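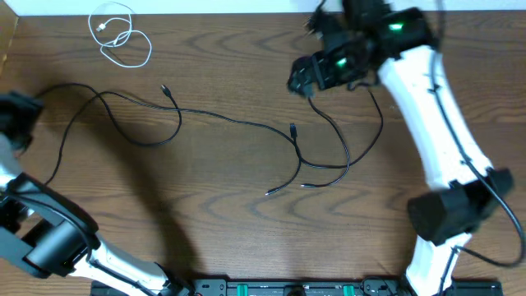
Drerkcombe Facilities Forum > Equipment Rooms > Cable storage and labeling
Topic: Proposed procedure for loose cables

rmemon_facilities wrote:
The equipment room at Drerkcombe has accumulated a large quantity of loose cables, and I am requesting comments on a written procedure before it takes effect in August. Under the draft, all cables are to be laid out on a wooden table, separated, coiled and tied before they return to the drawers. The white USB cable in loose loops at the upper left, with its plug resting inside one of the loops, illustrates the condition in which many items are handed in. The black ones crossing one another are the more serious matter, as staff tend to pull on whichever end is nearest. Coils should be secured with a fabric tie at two points. Cables without a label will be held for 6 weeks and then released to the general supply.
Rizwan Memon
Facilities, Drerkcombe

Posted May 31, 2020

l_hruby wrote:
Thank you for circulating this. I support the procedure in general but object to the two ties. For a short USB cable one tie is sufficient, and a second only encourages people to wind the coil too tightly. I would also ask that black cables be sorted by connector before anyone begins coiling. Two of those on the table have slim ends with silver tips, and once they are wound up together it takes far too long to tell one from another.
Lenka Hrubý

kitis_stores wrote:
At Kitis we adopted a similar rule and kept the second tie for anything longer than 3 meters. Shorter cables receive one. This has been satisfactory.

We do not hold unlabeled cables at all. They go directly into the general supply on the day they are found.

rmemon_facilities wrote:
The length rule is acceptable to me and I will amend section 2 accordingly. I cannot agree to immediate release. Departments have reclaimed unlabeled items from us on more than one occasion, and a holding period protects both sides.

jokum wrote:
May I ask which labels are intended? The paper flags used in the past came off in the drawers. Our office now uses wrap-around labels placed roughly a hand's width from the plug – they stay on, and they can be read without undoing the coil.

l_hruby wrote:
Wrap-around labels are preferable. Please place one at each end. A label at one end only is of little use when the cable is run behind a desk.

lui_av wrote:
I must disagree with the previous post. Labeling both ends doubles the work, and thin cables become awkward to coil. One label should be the minimum requirement, with the second left to the department.

l_hruby wrote:
I have no objection to that for thin cables. For power leads I would still insist on both ends.

rmemon_facilities wrote:
I have recorded the following changes: one tie up to 3 meters and two above that length; sorting by connector before coiling; wrap-around labels, one as a minimum and two on power leads. The holding period remains at 6 weeks. The supplier's lead time for labels is 4 weeks, so departments should send me their quantities promptly.

kitis_stores wrote:
Noted. Our reservation about the holding period stands, and we would like it entered with the draft.

rmemon_facilities wrote:
It has been entered under section 4.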